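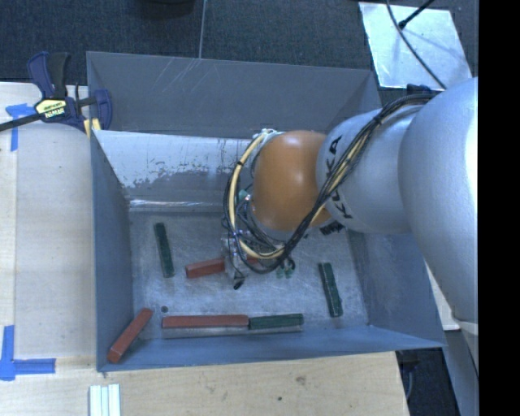
The picking bay at Ulmont, with the arm at the bin.

Bin Minder and Second Opinion (Picking Bay)
Billel Components, Ulmont works
Permanent, 37 hours, early or late shift
Reports to: Laimutė Kivi, Bay Lead
Reference: 727
Closing date: 02/08/2021

We have been putting things into boxes at Ulmont since 1929. For most of that time the method was to employ a person with two arms and a tolerance for Radio 2. Now we have one arm, which is orange at the wrist and has no views on music, and we need a person to work next to it.

The title has been through several drafts. Human Resources wanted Automation Process Associate. The bay wanted something unprintable. Bin Minder is what people say when they are looking for whoever is on shift, so Bin Minder it is, and Second Opinion was added when the pay grade went up.

What the job is

The arm takes blocks out of a metal bin. The blocks are red or green and longer than they are wide, and they arrive in whatever heap gravity prefers. When they lie flat and apart, the arm is very good. When one leans up the side of the bin, or two lie end to end and pass themselves off as a single long block, it can take a while to make up its mind. You will make it up for it, from the screen if you can and by hand if you can't, with the cell stopped and your padlock on the isolator.

On a typical shift you will:

Start the cell, walk the fence and sign the sheet.
Keep the bin fed from the Sproģis line and send back anything chipped.
Answer the arm's queries at the screen. There were 69 on the worst shift in June and 49 on the best, and we would like you to help us find out why.
Check the clamp and the tape marks at the start and after every break. If the bin has moved against its marks, nothing runs until it has moved back.
Look over the cables and hose where they loop round the wrist, and report rubbing before it becomes a hole.
Write down what went wrong in words another person can follow. "It did the thing again" has been used.

What has changed, since you will ask

Five people used to pick in this bay by hand. Two moved to dispatch, one retired with a very large cake, and two stayed and became the first Bin Minders. One of those, Povilas Mets, is now going to the training room at Nunder, and this is his job.

We won't tell you the work has been made more interesting in every respect. There is much less lifting and far fewer bad wrists. There is also less talking. Hand pickers stood opposite one another and got through a great deal of conversation, and the arm has taken the place opposite. We have moved the tea table closer and lined up the breaks with packing, which has helped, and Laimutė is open to further suggestions so long as they don't involve naming the robot. It was put to a vote and the result was set aside.

The pace is different too. Picking by hand was steady. Minding is long stretches of not much, then three things at once. Some good pickers disliked it and said so, and were found other work. If you know that you need your hands busy all day, look at the packing vacancies instead; they pay the same before shift allowance.

On the question of whether the arm will eventually want your half of the job as well: there is a written agreement, signed by Uldis Ramanauskas for the works and Heino Paju for the staff side, that each cell has a person on it whenever it is running. You can read it before you accept an offer. It is four pages long and two of them are about holidays.

Who we are looking for

You don't need to have worked with robots. Povilas came from picking and the other Minder, Kadri Šimkus, drove a forklift before that. You do need:

Eyes that notice when something is slightly off, and the nerve to press stop over it. You will not be told off for stopping the cell. You may be told off for not stopping it.
Enough patience to watch a machine consider a block you could have picked up yourself by now.
Clear written English, at the level of a good note left for a neighbour.
To be able to tell red from dark green on a screen and in the bin. If you aren't sure, tell us when you apply, as we can change the screen colours and have done so before.
To be on your feet for part of the shift. There is a stool, and it is a decent one.

Experience on a factory floor, a warehouse or a busy kitchen is useful. So is having brought up children, which several applicants last time mentioned and the panel accepted.

What you get

Grade 4 pay plus shift allowance, with the current figures sent out with the application form. Boots and glasses supplied. Four weeks of paid training, the first at Nunder and the rest beside Kadri. A say in how the cell is set up: the last two changes to the bin layout came from the people minding it, and both were better than what the supplier drew.

How to apply

Ask at the gatehouse for form 727 or write to the Ulmont works office, marking the envelope Bin Minder. A CV is welcome but the form is enough. In the box marked "Supporting statement", please tell us about a time you spotted something going wrong before it went properly wrong. Half a page will do.

Shortlisted applicants will be asked in for a couple of hours. You will see the bay running, talk to Kadri without a manager in earshot, and spend twenty minutes at the screen on a practice bin. It isn't scored on speed.

If you would like to come and look before deciding, Laimutė shows people round at the change of shift. Ring the works office first and wear flat shoes.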